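Chapter 7
Observing a Demonstration

A site visit allows students to compare a published account of a system with its daily operation. This chapter follows an open day at the Huveo laboratory in Sterdale, where small knitted items are handled on a tabletop with hand-held grippers.
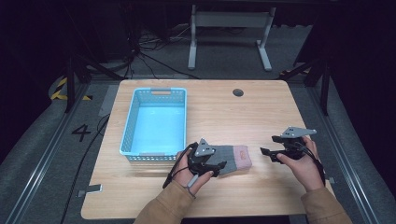 Visitors were admitted in groups of 40, and each session was introduced by Azra Spahić, the laboratory's head of training. She asked visitors to hold their questions until the operator had set the tools down.

Soft goods present a particular difficulty. A glove or a sock has no fixed shape, and its outline changes each time it is lifted. Section 7.2 returns to this point.

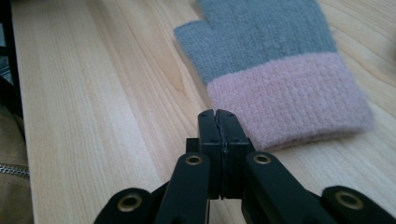
STERDALE, January

The account below is adapted from the visit report of Vlasta Delić, then a second-year student at Bloxham College. Her report records the position of the tool before each grasp and is reprinted in full in Appendix B.

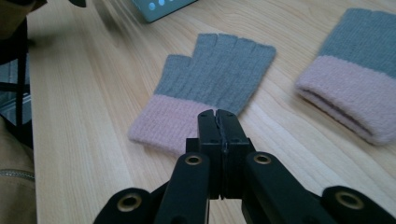 Figure 7.3 Closed gripper fingers near the cuff of a fingerless knit glove.

Before reading further, review the terms "grasp," "approach," and "release" in Chapter 2.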